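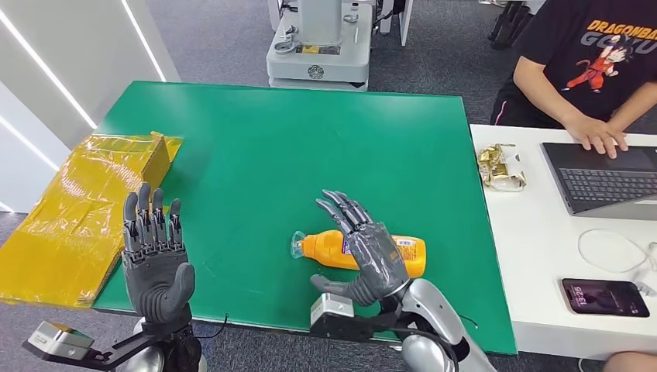

Why does the planner wait before it lets the fingers close?

It waits for two pose estimates in a row that agree with each other. Until it has them, Stollow holds the hand at the pre-grasp pose and the close command stays in the queue.

12 March 2018

Worked on the handoff between Stollow (planning) and Benen (hand control). Task is still the orange bottle lying on its side on the green board, right hand only. Left hand is parked open with the palm forward. Left arm is out of the plan completely, it just holds its joint targets.

Problem carried over from before: the close command sometimes went out against a stale pose. Stollow stamped the pose with the time it received the message, Benen compared it with the time of the camera exposure, and each of them thought the other one was late. Changed Stollow to pass the exposure time through untouched. The check now lives in one place, in Benen, right before the finger targets are written.

Timeout for the pose check was 2,000 ms. Logged the wait over a set of starts and the longest one was 1,690 ms, so the limit stays where it is for now. I would like it lower, but most of that wait is perception and I don't want to tune the limit around a slow segmenter.

Segmentation notes:
– The clear cap is a problem. Depth drops out on it and the fitted cylinder comes up short on the cap end. The body fits well.
– With the cylinder short, the center of the fit moves toward the base and the grasp point goes with it.
– Tried fitting on the color mask only, with no depth at the ends. Length is better, roll about the long axis is worse. Roll doesn't matter for this grasp.
– The near edge of the board was getting into the plane fit. Cropped it out in the config. Should be computed from the board corners, left a TODO.

Ran the new build 9 times from the same start pose. The timestamp check rejected the pose and asked for a new one in 6 of them, roughly what the old logs would predict. No close command went out on a rejected pose. Grasp offset is still toward the base end in the fits without the color mask.
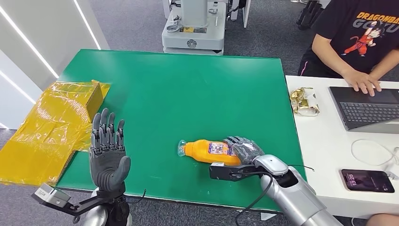 Meenakshi Garg wants the grasp point taken from the cap end of the mask instead of the middle of the cylinder, with a fixed distance back from there. Her point was that the mask end is steady even when the depth is bad, and the middle moves every time the fit does. She also asked for the rejected poses to be kept in the log with a reason code, so that we can tell a late pose from one that disagrees with the last.

Did the reason codes right away, they show up in the Radum viewer under the hand topic. Haven't touched the grasp point. A fixed distance will need a value per object, and the object file has no field for it yet.

Also found: restarting Benen while Stollow is up leaves the old queue alive, and the first command after the restart is whatever was waiting. Flush on connect. Until that is merged, restart both, Stollow last.

Next:
– object file field for grasp distance
– plane crop from board corners
– rerun with color mask on, same start pose
– ask Bajpai for the October segmenter weights, to compare timing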